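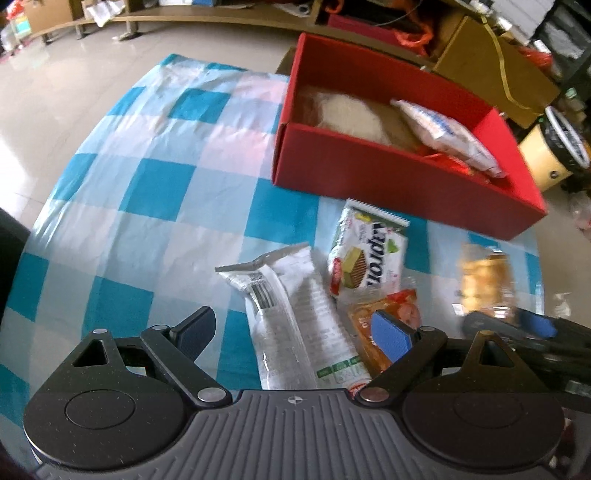

Un en-cas sous emballage, nappe à carreaux.

Cherche dépouilleurs / dépouilleuses de registres, projet Rudari (noms de famille et migrations)

Hurkico recrute pour la saison. Mission courte, à distance, démarrage en juin. On fait vite, il manque du monde.

Le projet : relever toutes les mentions du patronyme Lema et de ses variantes dans les registres paroissiaux, les rôles de taille et les actes notariés. Lema, Léma, Lemas, de Lema, parfois Lesma quand le curé écrivait comme il entendait. 153 registres numérisés, dont 7 très abîmés (encre passée, marges rongées), réservés à ceux qui ont déjà de la pratique.

Ce qu'il y a à faire
Lire, transcrire, saisir dans Gollex. Baptêmes, mariages, sépultures, avec parrains, témoins et métiers quand ils sont donnés. Pas d'interprétation, on garde l'orthographe de l'acte, même bizarre. Les doutes vont dans la colonne « lecture incertaine ». Les blasons et devises, on ne s'en occupe pas, merci de ne pas en ajouter depuis des sites de vente d'armoiries.

Profil
Lecture des écritures des XVIIe et XVIIIe siècles, un minimum. Latin d'église : utile pour les actes anciens, pas obligatoire. Espagnol ou galicien bienvenus, une branche semble venir de là mais rien de prouvé pour l'instant. Étudiants en histoire, retraités, généalogistes amateurs, tout le monde peut postuler. Connection internet correcte et grand écran, sinon c'est pénible.

Conditions
Lot de 400 actes, payé 600 euros une fois relu. Un seul lot pour commencer, un second possible si la relecture est bonne. Horaires libres. Point d'équipe à 18 h 30, en visio, présence souhaitée mais pas plus. Logiciel fourni, petite prise en main prévue avant le premier lot.

Pour candidater
Quelques lignes sur vous, vos lectures de registres déja faites, et la transcription d'un acte de votre choix (joindre la vue). Pas de lettre de motivation. À envoyer par le formulaire de contact Hurkico, objet « Rudari dépouillement ». Préciser si vous acceptez les registres abîmés.

Réponse à tous, courant juin.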